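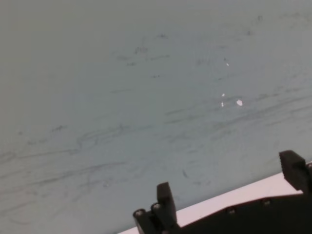

Smudges and streaks on a pale grey surface

Which Condeo album version has the extra track?
Posted by plurnow_tragic

Hiya, hoping someone can sort me out. I got into Condeo in March through the "Dadilstead" video (I've watched it an embarrassing number of times, the bridge!!) and now I want the album on CD. My local shop has two versions, both $49, and neither sticker mentions "Najjar", the slow one they did as an encore. Is it only on the digital release? I don't want to fork out twice, and my partner has already made a comment about the shelf. Also, do the photocards differ between versions or is it the same set in both?

mintslice_oz
You want the Night version, mate. The Day one has 8 tracks and stops at the title song. Night has "Najjar" tacked on at the end as a hidden track, so it won't be on the back cover or the sticker. Let the disc run after the last song, there's 30 seconds of silence first and I nearly ejected mine! Cards are a different set in each, one random per album. My favourite colour scheme is the Day one, annoyingly.

kettleandcrisps
just stream it lol

bassline_bev
Agree with mintslice on the Night version, but check it's the first pressing. I bought a later one and the hidden track was gone, and I was pretty dirty about it. Look at the spine: mine that has the song ends in 143, the one without doesn't. Plurnow (the label's online shop) will tell you which pressing they've got if you email, though they took their sweet time getting back to me. Postage to Tassie was criminal too, so ring your local first.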